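Reading time: 3 min

Fresh Produce Retailing, Unit 4
Handling, Storing and Displaying Leafy Crops
Instructor: Mimoza Spahić

This unit covers cabbages, lettuces and other leafy crops between the delivery door and the customer. Unit 3 covered roots and tubers, and you should keep those notes at hand, as the receiving procedure is the same.

1. Why leafy crops lose value

A cabbage is still alive when it reaches the store. It takes in oxygen, gives off heat and loses water through its leaves. The three things that shorten its life in a store are warmth, dry air and bruising. Warmth speeds up the use of stored sugar. Dry air pulls water out of the outer leaves, which go limp first. Bruising breaks cells and lets rot get started.

Of these, bruising is the one that staff cause directly. A bruised rib in a head of napa may not show when the head is put out. It turns tan or brown later, often after the customer has taken it home, so the loss does not always appear in the store's own records.

In the Cladgate exercise you will work with one season of cabbage records. The store received 3353 heads and sold 3127 at full price. Work out the shortfall as a number and as a percentage, then read the notes column before deciding what caused it. Some of those heads were marked down and sold. They are not waste, and they should not be entered as waste.

2. Holding and lifting

Most handling damage comes from the fingertips. A person in a hurry picks up a head by pinching it, and the pressure lands on a very small area of leaf. Spread the load across the fingers and palm, with the thumb opposite, and use only as much force as it takes to stop the head from slipping.

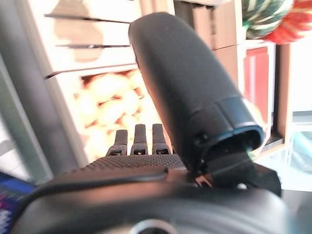
Fig. 1. Thumb and fingers.

Round green cabbage is dense and will put up with a fair amount. Napa is long, its outer leaves are thin, and the head bends in the middle if it is lifted from one end. Lift napa with two hands. Do not pick it up by the loose leaf tips, which tear away and take the outer wrap with them. Loose-leaf lettuce should be supported from the base.

Trim before you stack. Cut the butt end flat and thin, and remove only leaves that are yellow, torn or slimy. New staff tend to take off too much. Each outer leaf removed is weight you have paid for, and it also exposes a softer leaf that will wilt sooner.

3. Wet product and gloves

Leafy crops are often misted or rinsed, and water on a waxy leaf makes it slippery. The usual response is to squeeze harder, and the result is a line of bruises along the ribs.
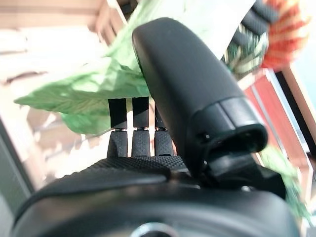 Gloves for wet produce should be chosen by surface and fit. A smooth glove slides on a wet cabbage leaf and has to be pressed down to hold. A raised pattern gives more grip for the same pressure, provided it is shallow enough not to mark the leaf. The three small fingers in Fig. 2 have a fine stippled texture on the lower segments and a smooth surface on the upper ones, and you will find gloves divided up in much the same way, with the pattern on some areas only. Check where the pattern sits when you try a pair on. A glove that is a size too big folds over at the fingertips, and the fold will scrape the leaf.

Change gloves after handling raw meat, cleaning chemicals or money, and whenever they tear. Gloves do not replace hand washing.

4. Cold storage

Store napa, green and red cabbage at 32 degrees F with humidity as close to 95 percent or above as the cooler allows. Freezing damage shows up as clear, water-soaked patches, so check the thermometer at the coldest point of the cooler as well as by the door.

Keep cabbages away from apples, ripe pears and other fruit that gives off ethylene. Ethylene causes yellowing and leaf drop. In a small store with one cooler, put the fruit on the opposite side and keep it covered, and rotate the stock more often.

Leave space between cases and the wall. Cases pushed tight together hold their own heat in the center of the pile. At the Dorholm warehouse the rule is a hand's width on all sides, and a case that comes in warm is set apart until it has cooled.

5. Building the display

A sloped display lets the customer see the back row as easily as the front. It also lets gravity work against you. Heavy heads on a slope press on the ones below them, so fill the lower row first and keep each layer shallow. With crates, check the inside edges for splinters and staples. A smooth liner helps where the wood is rough, but it must let water drain.

Long heads such as napa may be stood upright or laid down. Upright heads take less room and show the leaf well. They need support on the sides, and if the crate is only half full they lean and fall. Laid heads should point the same way, butt end toward the customer or away, according to store policy. When checking a head before it goes out, hold it with one hand toward each end and look at the ribs on all sides.

Do not pile to the top in the early morning just to make the display look full. The Bala branch cut the depth of its cabbage display by half last October and refilled at 11 a.m. and 4 p.m. Total labor went up slightly. Waste fell enough to cover it.

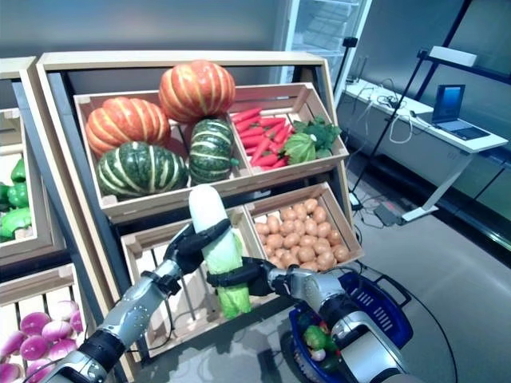 6. Rotation and markdown

Bring older stock forward and to the top each time you refill. Dumping new heads over old ones is the most common fault found in store visits.

Mark down while the product is still good to eat. A head with two limp outer leaves can be trimmed and sold the same day. A head with brown ribs all the way through cannot. Record trimmed weight separately from discarded heads, and use the codes on the back of the receiving sheet.

7. To hand in

a. The Cladgate shortfall, with working and a short note on causes.

b. A sketch of a display for napa, green cabbage and romaine, showing which goes in the lower row and how deep each layer will be.

c. A half-page comparison of two types of glove, tried on wet product.

Reading for next time: Unit 5, misting systems and water quality. Bring the cooler log from your placement store.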